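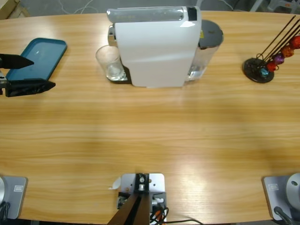

De: Lorena Gaete
Para: lista Mikaleck-usuarios
Fecha: 17 de octubre de 2020
Asunto: Re: El brazo izquierdo se suelta a mitad de la tarea del café

Hola a todos, y gracias Patricio por escribir tan rápido. Contesto entre tus líneas y luego cuento lo que pasó de verdad, que en el primer mensaje lo conté fatal porque lo escribí con las prisas de la tarde.

Patricio Quezada escribió:
> Lorena, a mí el brazo izquierdo también se me quedó muerto una vez, en
> junio, con la versión anterior del controlador. ¿Te salió algún aviso
> antes o cayó sin más? ¿Y qué llevaba en la pinza?

Aviso, ninguno. Bueno, ninguno que yo viera en pantalla, luego encontré uno en el registro y ahora llego a eso. En la pinza llevaba la bandeja, con el vaso de cristal encima y el vaso con café recién hecho. Puedes imaginarte el resto.

> Yo apostaría por el cable. Si puedes, mira si el conector del hombro
> tiene holgura.

Fue lo primero que miré, precisamente por tu mensaje de junio que tenía guardado. Lo cambié por uno nuevo y la segunda vez hizo exactamente lo mismo, así que el cable queda descartado (salvo que tenga dos malos seguidos, que con mi suerte tampoco lo descarto del todo).

> Y otra cosa: ¿la parada de emergencia la tienes cableada a los dos
> brazos o solo a uno?

Ay, la parada. Luego, luego.

Os cuento. La tarea es la de siempre: el brazo derecho coge una cápsula del soporte, la mete en la cafetera y pulsa, el izquierdo acerca la bandeja, entre los dos pasan el vaso y el izquierdo se lleva todo hacia su lado. Llevábamos 299 repeticiones sin un solo fallo serio. Se nos caía alguna cápsula, claro, pero nada más. Y en la 300, con la bandeja ya levantada, el brazo izquierdo perdió el par de golpe. No frenó ni bajó despacio: se desplomó. El vaso salió rodando, se hizo añicos en el suelo y el café fue a parar a la mesa y a mi manga. No me quemé, fue más el susto, pero yo estaba mucho más cerca de lo que debía.

Lo que encontré en el registro: 2625 milisegundos antes de la caída, el controlador anota un aviso de temperatura en el motor del codo. Solo lo anota, no lo enseña. Sigue mandando consignas tan tranquilo y, cuando se cumple el plazo, corta la corriente del brazo entero. Para proteger el motor está muy bien, ¡pero para quien tiene la mano debajo, no tanto!

Solveig Vik, que sabe muchísimo más que yo de esto, me pidió los datos de corriente y vio que el codo pasaba demasiado tiempo sosteniendo la bandeja en alto mientras esperaba al otro brazo. O sea, que el motor se iba calentando repetición tras repetición y nosotros tan contentos. Además habíamos cambiado la bandeja de papel por una de plástico con reborde, más pesada, y nadie tocó los parámetros. Nadie soy yo, para qué disimular.

Lo que he cambiado por ahora:

- El aviso de temperatura ahora sale en pantalla y pita. Pita muy feo, pero pita.
- Cuando salta, el brazo baja a la mesa a velocidad reducida y solo después se corta la corriente.
- La bandeja espera apoyada en la madera, no en el aire.
- Pausa de 150 segundos cada veinte repeticiones.
- El vaso va vacío mientras hacemos pruebas. El café nos lo tomamos aparte.

Y la parada de emergencia, Patricio: solo cortaba el brazo derecho. Le di en cuanto vi que se caía y el derecho se quedó quieto como un santo, que era el que no hacía falta parar. El esquema de Plistari con el que montamos la mesa lleva los dos brazos en serie, pero al pasar los cables por el soporte central alguien dejó el izquierdo fuera. Ya está corregido y lo pruebo cada mañana antes de encender nada. Por favor, los que montasteis la mesa con el mismo esquema, comprobadlo hoy mismo, apretando el botón de verdad y mirando los dos lados.

Me quedan dos dudas, por si alguien las tiene resueltas. ¿Se puede alargar ese plazo entre el aviso y el corte, o viene fijado en el firmware? Y Chalerm Khunthong comentó en su día que en Saithong ponían un límite de corriente por articulación. Chalerm, si lees esto, ¿qué valor usáis para el codo? Yo he puesto 900 mA a ojo y con la bandeja va justito.

Si alguien quiere el registro completo, que me escriba por privado y se lo mando.

Un abrazo,
Lorena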